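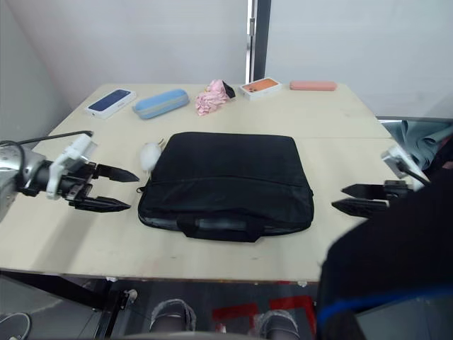
Does anyone here pack one of those flat padded laptop bags as their only bag for a trip, and does it work? I keep reading that you can get a laptop, charger and a few days' bits into one, and I don't believe it. Mine is the plain black sort with a carry handle and one long zip, lying in the middle of the table, and what I was hoping to put in or with it is lined up behind: two phone boxes, two pencil cases (a light blue zipped one and a salmon-pink one), a pink cloth. I've laid it all out because my sister-in-law swears by laying it all out. So far it has only shown me how much there is.

The trip is Telcombe to Gresside on the train on a Sunday, back on the Tuesday night. I'm handing over two phones at the other end and the person wants them in their boxes. I also need the laptop, the charger, and pens and odds and ends for a training day. Clothes are already at Gresside so please don't tell me to roll my socks.

Things I've been told so far, none of which I'm convinced by:

Put the boxes in first and the laptop on top. Surely that bends the laptop, or at least presses the screen against a hard corner for the whole journey.

Take the phones out of the boxes and fold the boxes flat. They're rigid boxes. They don't fold.

Buy a Drellgate expanding sleeve. The website says it "grows with your day". I'd like to hear from someone who has had one longer than a month.

I don't want a rucksack, my shoulder won't have it. Is there a way of doing this, or is the one-bag business just something people say?

Posted by marrowfat_pete

namboodiri_k

It's partly something people say. I did the one-bag thing for most of a winter and what I learned is that the ones who manage it have a laptop and a toothbrush and that's the lot.

A padded laptop bag is mostly padding. It looks puffy from the outside and you think there's space in there, but the puff is foam. Open it and put the laptop in before you plan anything else. Then slide your hand in flat next to it. If your hand is tight, a phone box isn't going in, and no order of packing will change that. I'd be surprised if you got one in and amazed if you got two.

You're right about boxes under the laptop, don't do it. Even with them side by side, the zip takes the strain at the corners, and the corners are where these zips go. I had one split at Telcombe station with the laptop half out. The shop said it was overfilled, and I suppose it was.

What I would do:

Laptop in the bag on its own, with the papers for the training day if they're flat.

Charger in the front pocket if yours has one. If it hasn't, the charger goes elsewhere. Don't coil it up against the lid.

Both phone boxes in a small cloth shopping bag, with the cloth wrapped between them so they don't knock together. Put an elastic band round the lot.

One pencil case, not two. Tip them both out and see what you'd use in a training day. I'd bet on two pens and a highlighter. Whatever's left can stay at home.

That's two bags, I know, but the second weighs next to nothing and goes on your good shoulder or over your wrist. Calling it one bag wouldn't make it any lighter.

Can't help with the expanding sleeve. The reviews I read all sounded like the same person.

Gresside Gill

I have had a Drellgate, the expanding one, since last November, so well over your month. It does expand. What it doesn't do is stay upright once it has. Fill the extra section and the whole thing leans over, and the handle ends up in the wrong place so it hangs crooked. Mine cost 30 pounds in a sale and I wouldn't pay that again. The zip for the extra section is thin and catches on the lining, and I now leave it shut and use it as an ordinary sleeve. An ordinary sleeve is what you've already got.

I don't agree with the person above about the pencil cases though. Take the two. A soft one squashes down, and it's easier to find things if pens are in one and cables and adaptors in the other. I've spent too many mornings with a plug adaptor full of biro ink. But if either of yours is a stiff one I take that back.

One other thing, have you asked whether they need the boxes there that day? People say they want the box and then it goes in a cupboard. You could carry the phones wrapped up in the bag and post the boxes afterwards. It'd be cheaper than a new bag by a long way. If they do want them on the day then ignore me and get a carrier.

And check your rack space. The Sunday train was 3 coaches last time I was on it and I stood from Telcombe with my bag between my feet, so whatever you choose, choose something you can stand on end.

the_other_dave

just use a suitcase?? a little wheeled one. no weight on your shoulder at all. they let you on with those

marrowfat_pete

Thanks all. Tried the hand test. My hand went in as far as the knuckles and no further, so that's the boxes ruled out, and I can stop arguing with my sister-in-law.

The suitcase is a fair point but there are the steps at Gresside and the lift has been out every time I've been, so I'd be carrying it anyway.

I have asked about the boxes and am waiting to hear. I'm not hopeful, he's particular. Going with the laptop bag plus a cloth carrier for now, and both pencil cases until I've tipped them out and had a look. Not buying the sleeve.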